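Open Day at Govolholm: How Robots Learn to Tidy Up
For readers aged 8 to 11

The Govolholm Learning Center welcomes school groups and families to its robot open day each November. Please read these pages with your class or an adult before the visit.

What is a gripper?

A gripper is the part of a robot that takes hold of things. Your own hand has four fingers and a thumb. Many grippers have only two fingers, which open and close like a pair of tongs. With two fingers a robot can pick up a block, a spoon or a piece of clothing, but it must first learn where to put them.

Why are socks difficult?

A block keeps its shape when you lift it. A sock does not. It can be flat, folded, bunched up or inside out, and it changes again as soon as someone touches it. A robot that has learned to lift one sock may be puzzled by the same sock lying another way.

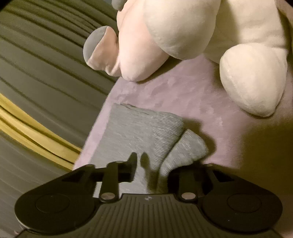 For this reason, people practice the job many times and let the robot learn from what they did. They hold a gripper in their own hands and use it to pick up everyday items at home. A camera on the gripper records each try. The recordings are then given to a computer, which looks for patterns in how the fingers moved. The Govolholm collection, called Grellarance, now holds 929 recordings. Of these, 246 are about socks.

What will happen on the day?

Floor De Smet will give the demonstration in the main hall. It has 3 parts. First, she will show how the fingers open and close. Next, she will pick up soft and hard items and explain what is different about them. After that, visitors may try the gripper themselves, one at a time. Iwona Głowacki will answer questions at the table by the door.

Rules for visitors

Keep your fingers away from the gripper's fingers when another person is holding it.
Wait behind the line until your name is called.
Tie back long hair.

Words to know

Demonstration: showing other people how something is done.
Pattern: something that happens again and again in a similar way.
Recording: pictures or sounds that have been saved.

Page last checked 2/24/19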